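Notes for Saturday, March 25, 2023 - office snacks and coffee, why we overspend

(start w/ the cupboard story, keep it short, 4 min max)

Opening. Last June I emptied the kitchen cupboard at Gukwood. Nine open bags of the same pretzels. Everyone buys, no one looks first. Ask for hands: who has a cupboard like that?

Main point, say it slow: small offices spend too much on snacks becuase they can't see what they have. Prices matter less than people think.

Numbers. Gukwood was at 720 dollars a quarter. Over 700 the quarter before too, so not a fluke. Mention that half the coffee order was decaf. Pause for laugh. If no laugh, move on.

What we changed
- one person orders, on the first Monday
- list taped inside the door, cross off when it's down to the last pack
- clear boxes, no more opaque tubs
- anything perishable gets a date in marker

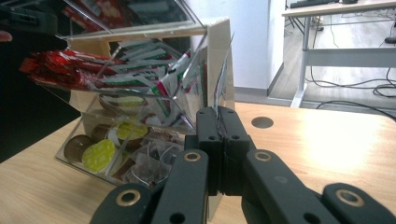 How often should you restock? Every two weeks for a small office, monthly if you have a real pantry and a door that shuts.

Then the Grerkon case. Bigger team, two floors, two kitchens. They split the budget by floor and it got worse, each floor stocked up in case the other one ran out. Went back to one budget, one shelf for spares. Don't go into the fridge thing unless somebody asks.

Suppliers. Magalhães for coffee, good on returns, slow on invoices. Flisano for the dry stuff, minimum order is annoying but they'll mix cases if you call. Call, don't email. Check whether the delivery fee is still the same before saying it out loud!!

Allergies. Do NOT skip this one, ran out of time on it last talk. Keep the outer packaging or cut out the ingredients panel and leave it with the food. Nuts on thier own shelf, bottom, with a lid.

Pushback I'll get: "people just want the good stuff." Fine. Put two treats on the list per order and rotate. The healthy bars nobody eats, stop buying them. Fruit only if someone will throw out the old fruit.

Handout by the door, order sheet on the back. Questions till they kick us out, room's booked after.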